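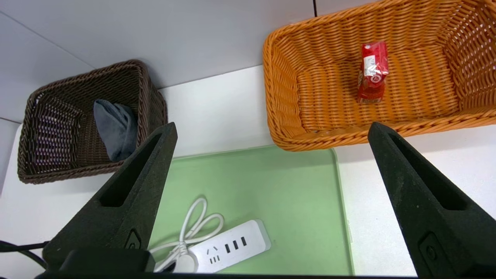
A view from the wrist camera during the sorting task, with two baskets and the tray between the fingers. Photo: Gesura

Yufang Shao has spent most of the past year looking at the world from a spot just behind a robot's fingers. She leads the manipulation group at Gesura, and the paper her team put out in March makes a narrow claim: when a robot learns to tidy small household items from human demonstrations, the order in which it sees those demonstrations matters more than the group had expected.

"We were getting ready to collect a lot more data," Shao said. "That was the plan for the spring. Then Mercedes ran the reordering test on a slow afternoon and we had to stop and look at it."

Mercedes Villca, the second author, had taken the 1000 demonstrations the group already had and sorted them by how much the hand paused before closing. Demonstrations with long pauses went first, quick ones last. A policy trained that way completed 1864 pick-and-place attempts before the group ended the run, and it dropped or missed fewer items than the version trained on the same demonstrations in random order.

"I thought I had made a mistake in the split," Villca said. "I checked whether test layouts had leaked into training. They hadn't. I ran it again with a new seed and got nearly the same curve."

The method is called Lorik inside the lab, and the name stayed for the paper. It does not change the network or the robot. It gives each demonstration a hesitation score, which is the time the gripper spends nearly still within a few inches of an object, and feeds the training data in by that score. The scoring step takes a few minutes on one desktop machine.

Shao is careful about why it works. Her best guess is that people slow down when a grasp is hard to judge, so the pauses mark the moments where the camera view carries the most useful detail. Cables are the case she brings up most. A coiled cable changes shape from one attempt to the next, and the people giving demonstrations wait a moment before they commit.

"A snack pouch standing up in a basket, you just go and get it," she said. "A power strip with its cord looped on top of it, you look at the cord first. Everybody does. We think the model learns something from that look, but we haven't shown it. What we've shown is that the order helps."

The items are ordinary on purpose. The group works with woven baskets, shallow trays, cloth, packaged food and small electronics. Soft items in baskets remain the weak point. Cloth pushed up against a basket wall is often grasped along with the weave, and the reordered training did little for that.

"It's in the failure table," Villca said. "I wanted it near the front. Shao wanted it in the appendix. It ended up in section five."

Welington Peixoto, who builds the grippers, was less surprised by the result than his colleagues. He gives many of the demonstrations himself and said he can feel the difference between an easy pick and a doubtful one. He has gone through several finger shapes for the project, and the current ones are tapered, with a long slot in each.

"If the finger is too wide at the tip you can't get in beside the basket rim," Peixoto said. "So you learn to come in slowly with a bad finger, and that goes in the data too. Part of what Mercedes is measuring could be my hardware."

That objection is discussed in the paper. To test it, the group collected a second set of 1000 demonstrations with a different finger and repeated the comparison. That run ended after 1873 attempts. The gap between ordered and random training was smaller, but it was still there.

An outside group at Vidgate, led by Rosângela Pimentel, has been trying the scoring step on its own kitchen data. Pimentel said the early runs look mixed. Her demonstrations come from many more people, some of whom pause out of habit, and the score treats all pauses alike.

"I have one person who stops before every single grasp," she said. "By their measure she is the most informative teacher we have. I'm not sure she is."

Shao agreed that this is a problem. The next version will adjust the score for each person, and Villca has started on it. The code for the current version is out, along with both sets of demonstrations. The larger collection effort planned for the spring is still on hold.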